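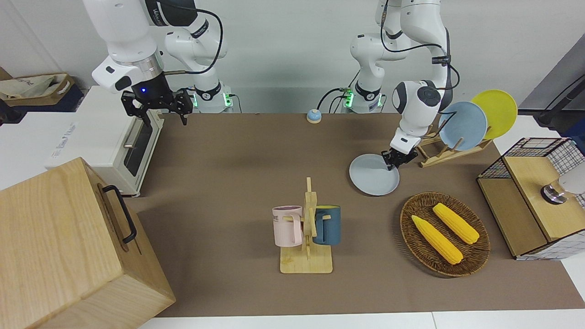
Jallham's Secondhand Kitchen Opens on Gallomance Street

Monday, January 1, 2018

JALLHAM – A shop that sells used dishes, mugs and small kitchen goods opened its doors this morning in the former shoe repair store on Gallomance Street. The shop is called Wedelska, and it will be open through the winter on a trial lease that ends in April.

Wedelska takes in household kitchenware from people who are moving, downsizing or clearing out a relative's home. Pieces are washed, checked for chips and put out for sale by the item. Matching sets are kept together when they come in complete, but most of the stock is odd plates and single mugs, and the shop prices them that way.

There were 222 plates on the shelves at opening time, according to a chalkboard by the register that the shop plans to update each morning. The board also lists 36 mugs and 40 bowls. Glassware was not counted.

The store is divided by use. Baking dishes and pans are along the left wall, plates and bowls are in the middle, and the back corner is given over to things for drying, hanging and storing dishes. The shop says that last group has drawn the most questions so far. Wooden dish racks and mug trees take up little room on a counter, and many of the apartments above the stores downtown have kitchens with only one or two cabinets.

A slatted wooden rack will hold plates upright so air can get to both sides. The shop suggests leaving an open slot between plates of different sizes and standing the larger ones toward the back. Plates should be set in by the rim and let go only after the bottom edge is down in the slot. Most of the chips the shop sees on donated plates are on the bottom edge, from being dropped the last half inch.

Mug trees come with a similar warning. A tree with a square base and short pegs does well with two or four mugs, hung on opposite sides. Three heavy mugs on one side can tip it. Mugs with thick handles may not go over the pegs at all, and customers are welcome to bring one from home and try it before they buy.

Wooden racks and trees should not go in the dishwasher or be left standing in water. The shop wipes them down with a damp cloth and dries them the same day. Those that come in with gray or swollen slats are turned away.

Baskets are sold separately, next to the register. The woven ones are meant for bread, fruit or vegetables in the husk or out of it, and several people bought them this morning for that purpose. They can be brushed clean with a dry vegetable brush. Anything sticky should be wiped off right away, before it works down between the strands.

Small appliances are accepted only if they are in working order and the cord is sound. Each one is plugged in at the counter before the shop agrees to take it. Countertop ovens are limited to one per donor. Microwaves are not accepted, and neither are knives, nonstick pans with scratched coatings or plastic containers without lids.

Donations can be dropped off at the rear entrance on Cuautle Lane during store hours. Dishes should be wrapped one at a time in newspaper or a towel and packed on edge in a small box. Large boxes packed with plates are hard to lift, and the shop asks that no box be heavier than one person can carry up the four steps. Boxes left outside after closing will not be taken in if it has rained or snowed.

The shop pays nothing for donated goods. Donors can ask for a store credit slip, which is worth one mug or one plate of any size and does not expire. The slips cannot be used for appliances or for complete sets.

Prices on opening day started at 50 cents for a saucer. Dinner plates were $1.50, mugs were $1 and wooden mug trees ran from $4 to $7 depending on size. Dish racks were $6. The most expensive item in the store was a full dinner service for eight, marked at $85, and it was still on the shelf at noon.

The storefront has 900 square feet of floor space. It had been empty since the shoe repair business moved across the river. The new tenants kept the old workbench and the tall shelves behind it, painted the walls white and put down rubber mats in front of the sinks in the back room, where dishes are washed before they go out on the floor. The front window was replaced in December after a crack was found in the lower corner.

Parking is available along Gallomance Street with a two-hour limit. Customers picking up heavy boxes may stop for 15 minutes in the loading space on Cuautle Lane. There is a ramp at the front door, and the aisles were laid out wide enough for a stroller or a wheelchair.

The shop will be open Tuesday through Saturday from 10 a.m. to 5 p.m. and will stay open until 7 p.m. on Thursdays. It will be closed on Sundays and, after today, on Mondays as well. Cash and cards are both accepted. Returns are taken within a week for appliances only.

A decision on whether to renew the lease is expected before the trial period ends.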